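Furkutetti Bench Mat, Large

Home > Workshop > Mats and Surfaces > Furkutetti Bench Mat, Large

Item 464
In stock, ships from the Pomare warehouse
Colors: charcoal, oatmeal, a green we have stopped arguing about

The Furkutetti is a mat. It goes on a bench, or a desk, or the kitchen table during those weeks when the kitchen table is a bench. You put things on it and they stay put, and when you are done the table underneath looks the way it did before you started. We have tried to write a more exciting paragraph than this and the mat kept getting in the way.

It is made of wool felt, pressed hard, with a thin layer of natural rubber on the underside. The felt is dense enough that a dropped screw lands and sits there, where on a bare surface it would already be under the fridge. The rubber grips without glue and peels up without leaving a ghost of itself on your varnish. The edges are stitched all the way around, because our first version had raw edges and shed like a nervous cat.

Who buys it

Mostly people who fix things at home. Clock people, radio people, a surprising number of sewing machine people (they are organized, and they write to us as a group). Then there are the ones who open up old computers on a Sunday-ish sort of afternoon and mean to be finished by dinner. 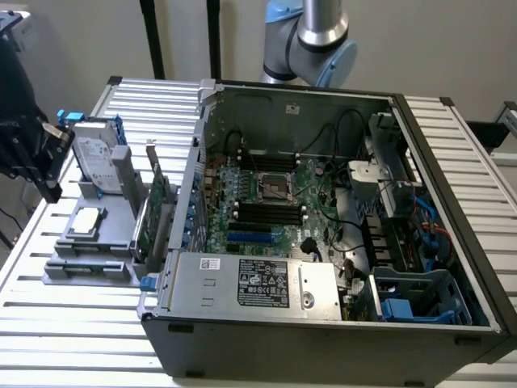 The large size came out of that last crowd. Our original mat suited a wristwatch and looked like a coaster under anything bigger. Isla Dunstan, who runs our cutting room, got tired of the emails and made one you could lay a whole project on, with space left over for the lid, the screws and a sandwich. The sandwich is not covered by the warranty.

What it does well

Keeps small parts from rolling. Takes the ring out of metal on metal. Saves the finish on whatever you are working on, and on whatever you are working on top of. Rolls up and goes in a closet, secured with the cotton strap that comes with it and that you will lose by May.

What it does badly

It is not a cutting mat. Please don't cut on it. We sell a perfectly dull cutting mat on the next page.

It is not an anti-static mat either. Wool and static are old friends. If you are handling bare circuit boards, buy a grounded mat and a wrist strap from someone who makes them properly, and use ours for the case, the screws and the swearing.

It will not enjoy solder. A drip leaves a brown mark that you can describe to visitors as character.

Sizes and fit

The large covers most desks with a margin to spare. If your table is an odd shape you can trim the mat with a sharp knife and a steel rule, but you will lose the stitching on that side, and see above regarding the cat. It lies flat on solid tops. On slatted or ribbed surfaces it still grips, though a heavy object will press it down a little between the slats over time. Turn it end for end now and then. 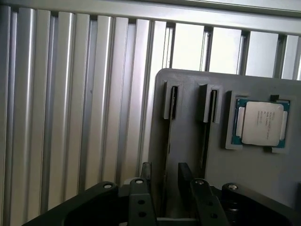 Aluminum profiles and a gray plastic panel.

Pairs well with

Pastora parts tray. A shallow beech tray with 12 compartments, 11 of which you will use sensibly. The remaining one will fill up with mystery washers.

Lernov bench brush. Horsehair, with a handle long enough to reach the back of the mat. Also good for crumbs.

Care

Brush it. Vacuum it if you must, with the hose and no attachment, after you have checked for screws. For spills, blot with cold water and leave it flat to dry, well away from the radiator. Do not machine wash it. Florin Neagu in our returns department has a Furkutetti that went through a warm cycle, and he uses it as a mouse pad.

New mats smell faintly of sheep for a few days. Some customers ask how to get rid of this and some ask how to bring it back. Open a window, or don't.

Wear

We rub a sample from every roll 3,000 times with a steel block before cutting starts. The machine that does this is very loud and we have put it at the far end of the building, next to accounts. A roll that pills or thins gets sold as offcuts, which make decent chair feet.

Shipping and returns

Mats ship rolled in a cardboard tube. Unroll yours with the rubber side down and put some books on the corners overnight. If it still curls the next morning, try heavier books, then write to us.

Returns are accepted for 11 weeks, used or not. We do ask that you shake it out first. We have enough screws.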